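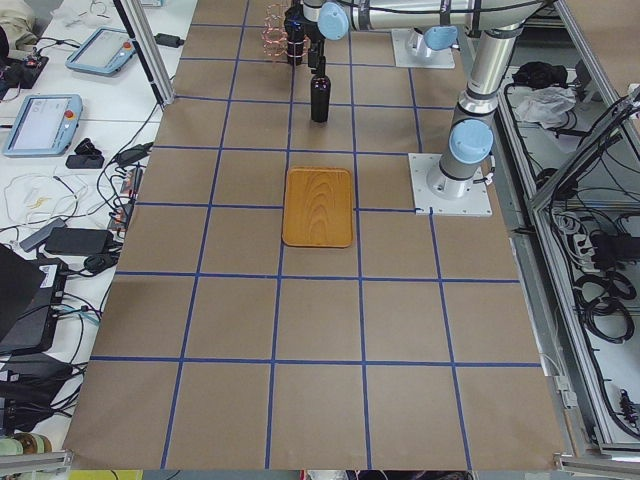
NOTAS DE PRENSA | CULTURA Y ESPECTÁCULOS

Faisal Ghauri presentará la nueva temporada de «Noches de Casham»

Stolbridge, 2025-09-03. La productora Memis comunica que el actor y humorista Faisal Ghauri será el presentador de la nueva temporada de «Noches de Casham», programa de entrevistas y variedades que se graba con público en el Teatro Dhanial. El estreno está previsto para el mes de diciembre.

La temporada constará de nueve entregas. Cada una incluirá una entrevista principal, una actuación musical en directo y un espacio de improvisación a cargo del propio Ghauri, quien participará asimismo en la elaboración de los guiones.

Formado en la compañía estable del Teatro Dhanial, Ghauri alcanzó notoriedad con el monólogo «Casa de paso», del que ofreció 107 funciones. Su trabajo posterior en televisión comprende dos series de comedia y la conducción de un concurso familiar, ambas facetas desarrolladas con Memis.

«Asumo este encargo con respeto hacia el público que ha seguido el programa desde su primera emisión. Mantendremos la conversación pausada y daremos más presencia a intérpretes que empiezan», ha declarado Ghauri.

La dirección de Memis ha agradecido la labor del equipo saliente y ha confirmado la continuidad de la orquesta residente. Para la gala inaugural, la productora ha reservado 100 localidades destinadas a estudiantes de artes escénicas de Stolbridge.

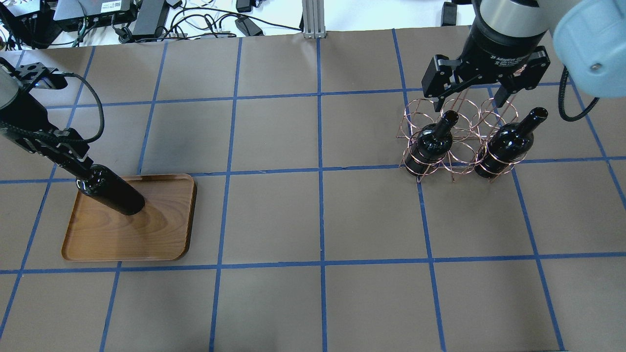 ¿Cómo se puede asistir a las grabaciones?
Las invitaciones se solicitan en la taquilla del Teatro Dhanial, con un máximo de dos por persona y previa presentación de un documento de identidad.

Contacto para medios: Departamento de Comunicación de Memis, Stolbridge, extensión 3186.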